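News / Wildlife & Nature

Jan 9, 2020
By the Brillside press desk

FOR IMMEDIATE RELEASE

Eels back in the Seldale brook – and this time they are staying put

Young eels have been found living in the upper Seldale brook, well above the old mill weir, after years of nothing but sticklebacks and the odd bullhead. Brillside Rivers Trust can confirm the find today. Full survey report to follow in June.

The eels were recorded at three sites between the weir and the road bridge. Small ones mostly, as long as a pencil or a bit more. One fat old yellow eel under the bridge itself, which must have got up there by some route of its own long before the new pass went in.

Why it matters: the European eel is critically endangered. It spawns far out in the Atlantic, drifts here as a tiny see-through larva, then turns into a glass eel and heads up our rivers. Some stop in the estuary. Others keep going until something stops them, and on the Seldale that something has been the weir. A smooth concrete face, no grip, fast water. Eels can climb damp moss and wet grass but they can't climb that.

The pass is simple enough. A sloping trough lined with stiff bristles, fixed to the left bank side of the weir, with a trickle of water fed down it so the young fish can find the bottom and wriggle up between the bristles. It runs day and night through the warmer months. Switched off in hard frost.

What the survey found

- 17 eels at the mill pool, all small
- eels at both sites further up, including the gravelly stretch by the allotments where there were no records at all
- plenty of food for them – shrimps, mayfly larvae, water snails, worms
- no sign of the crayfish plague that hit the lower brook, though we are still checking kit between sites
- one dead eel, cause not known, sent off for a look

All fish were measured in a wet tray and put back where they came from. Nothing was kept.

Zeveveo, the name we have given to the whole eel project, covers the brook from source to sea lock. The weir was the biggest barrier but there are others. A culvert under the industrial estate is next, then a pair of tidal flaps that shut too hard and too early for anything small to get past. The culvert will need bristle boards fitted along 100 metres of pipe. Work cant start until the nesting season is over and the water is low.

People ask what an eel does all day. Not much. They hide under roots and stones, in mud, in old drainpipes, and come out after dark to feed. They may live in the brook for many years before they turn silver, their eyes get bigger and they set off on a wet autumn night for the sea. On that trip they stop feeding altogether. So every eel that gets up past the weir now could be a spawning fish a long time from now, if it can also get back down – which is why the trash screen at the mill is being changed for one with narrower gaps.

How to help

Do not move eels yourself. Its illegal without a licence and it spreads the swim bladder worm. If you see one crossing wet grass on a rainy night, leave it be, it knows where it's going. Anglers who hook one by accident should unhook it in the water where possible, or cut the line close, and let it go at the same spot.

Please keep bleach, paint and car wash water out of the street drains in Seldale. They run straight to the brook.

Sightings are wanted from anyone who lives or walks along the water. Date, place, rough size. A picture if you have one but no torches shone in the water please. We've had over 1000 sightings of all kinds of fish sent in so far and each gets read, though replies can be slow.

The design work for the bristle boards is being shared with Kang, who are based in Brillside. Drawings will go on show at the library before any work begins.
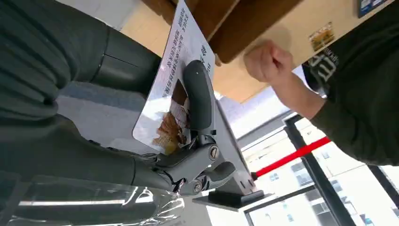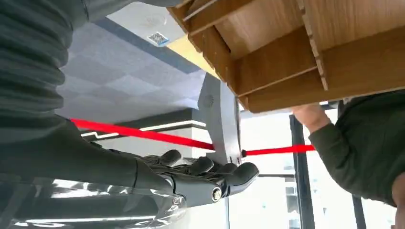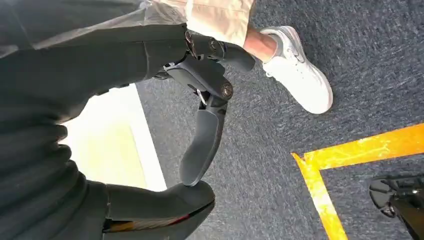
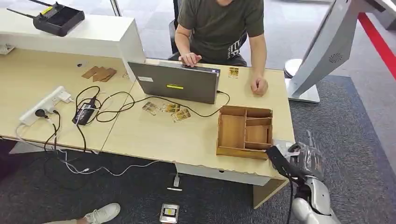 Notes to editors

1. Brillside Rivers Trust looks after the Seldale brook and its side streams. It is a registered charity.
2. Survey sites are not being given more exactly than above, because of poaching. Please don't name the allotments in print.
3. Pictures of the weir and the pass are available on request, as is a short film clip of young eels climbing the bristles. Credit the trust.
4. Site visits for press can be arranged once water levels drop. Bring wellies. The bank path is steep and slippy, no parking at the weir.

ENDS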